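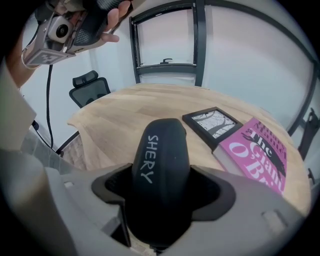
Grornport, Aug 17, 2025

Forum index > Living with illness > Blood and bone marrow > Treatment and side effects

Thread: Reading your own full blood count between cycles

lowplatelets_ne
I'm on the third of six cycles for Hodgkin's and my hospital has just moved its results over to the Homus portal. Bloods taken in the morning now show up by teatime, before the nurse has rung. Last cycle my neutrophils came up as 0.9 with a red flag beside them and I spent the evening convinced treatment would be put off. It went ahead the next day as planned.

Two questions. Does anyone keep their own record of counts, and if so what do you put in it? And do you look before the call or wait for it?

Temperature has been normal throughout, in case anyone asks.

marrowgate
I keep a spreadsheet. Columns are date, day of cycle, haemoglobin, white cells, neutrophils, platelets, and a notes column for anything odd such as a cold or a missed injection. Day of cycle is the column that matters most. A neutrophil count of 0.9 on day 10 and the same count on the morning of treatment are two different pieces of news, and the portal flags both in the same red.

I look as soon as they appear.

tealeaf_77
I wait for the call. I looked early in my first two cycles and it gained me nothing except a bad night. The nurse has the rest of the notes open when she reads the number and I don't.

marrowgate
That depends on the unit. Mine doesn't ring if the results are acceptable, so waiting for the call means waiting for something that may not come.

lowplatelets_ne
Mine rings either way, but sometimes after six in the evening. Day of cycle is a good point. The 0.9 was the day before treatment, so I'd assumed it was too low to go ahead.

pennine_walker
The cut-off for going ahead isn't the same for every regimen. Some units will treat through a low neutrophil count with certain Hodgkin's combinations and would hold back with others. Ask yours what figure they use for your regimen and whether it is a firm limit or one the consultant can override. Mine wrote it on the front of my treatment booklet when I asked.

Don't take a threshold from this forum, including from me.

quietbay
Seconding the last line. My sister and I have both had treatment on the same ward for different lymphomas and our limits were not the same.

On units, check how your lab prints platelets. Ours used to report them as 150 and the new system shows 150 x 10^9/L. Same figure. My old hospital gave haemoglobin in g/dL and this one uses g/L, so 11.2 became 112. If you're copying old results into a sheet, convert them first or the chart is useless.

marrowgate
Yes, I had that. My chart had what looked like a tenfold jump in haemoglobin in March, which was the month I transferred to Flanagan.

dosette
I'm going to disagree with most of this. I did the spreadsheet for a year. I had 36 sets of results in it, with charts, and not one decision about my treatment was altered by it. The team already has every figure. What they did not have was how I'd been between visits, and I was poor at telling them because I'd put all my effort into the numbers.

If I were starting again I'd write down temperature, sleep, mouth ulcers, tingling in the fingers and how far I could walk. The tingling in particular. I underplayed it for two cycles.

marrowgate
You can do both. It's one extra column.

dosette
You can. I didn't, and I suspect plenty of others don't. A notes column fills up with "fine".

pennine_walker
I'd side with dosette on the tingling. Numbness in hands or feet doesn't show in a blood count and the team relies on you to report it. I was asked whether I could do up shirt buttons, and that was a far more useful question than "any tingling?"

I'd side with marrowgate on keeping the counts as well. When I was admitted to a different hospital while away, they couldn't see my results. I had the last five on a sheet of paper and the registrar photocopied it.

lowplatelets_ne
That hadn't occurred to me. Can the Homus app export anything?

quietbay
It makes a PDF, one per sample. There is no combined table that I could find. Menu, then Results, then the three dots at the top right. The PDF leaves out the comments the lab adds, so if there's a comment such as "film reviewed" you have to copy it by hand.

greyheron
We're on Dovar here, a different system, and it does give a combined table, but only for the last 12 months. Download it before that runs out if you're having longer treatment.

tealeaf_77
Can I ask what people do about the red flags? I find those worse than the figures. Mine flags anything outside the normal range for a healthy adult, so during chemo nearly the whole page is red.

marrowgate
I ignore the flags and compare with the same day of the previous cycle. If day 10 is much the same as the last day 10, I take it as my pattern and leave it there.

greyheron
With the caution that counts can drift down a bit cycle by cycle, so "much the same" may still mean slightly lower each time. Mine did. The nurse said it was expected in my case and they'd allowed for it. I'd only have known to ask by having the earlier figures.

dosette
Or by her telling you, as she did.

greyheron
She told me when I asked.

dosette
Fair enough.

lowplatelets_ne
Another one while people are here. I get growth factor injections at home, days 5 to 9. The white cell count afterwards went very high, well over the top of the range. Is that the injections or should I be ringing someone?

pennine_walker
A high count soon after those injections is common. It was for me, and it fell back within the week. But ring the advice line and ask, because they know your dates and your doses. It's a two-minute call and they'd sooner have it. Mention bone pain if you've had any.

quietbay
And whatever the count says, if your temperature goes over the figure on your alert card, or you feel shivery or unwell with a normal temperature, ring the 24-hour number at once. Don't wait for bloods and don't look at the portal first. Paracetamol can hide a temperature, so take the reading before you take any.

tealeaf_77
This should be pinned -- I've seen people here post a temperature and wait for replies.

moderator_b
There is a pinned post at the top of this board with that advice. It has had around 2,000 views, which is fewer than I'd like. I've added quietbay's point about paracetamol to it.

A general reminder that members can describe their own treatment but can't interpret someone else's results. The thread is fine as it stands.

lowplatelets_ne
Rang the advice line. The high white cells are put down to the injections, nothing to be done, repeat bloods as planned. I also asked about the cut-off. For my regimen they don't delay on neutrophils alone if I'm otherwise well, so the 0.9 was never going to stop it.

I've set up a sheet with day of cycle, the four counts, temperature, and one line for hands and feet. I'm leaving out a general notes column after what dosette said.

dosette
Put the walking distance in. Same route each time or it means little.

lowplatelets_ne
Will do. There's a loop round the park that takes me 40 minutes on a good day. I'll log the time.

marrowgate
If you want my template, send me a message. It converts g/dL to g/L and draws the chart by day of cycle. It works in LibreOffice. The chart labels go wrong in the phone version and I haven't fixed them.

greyheron
Does it cope with a delayed cycle? I had a week's gap after cycle four.

marrowgate
Yes, you type the start date of each cycle on the second tab and it counts from there.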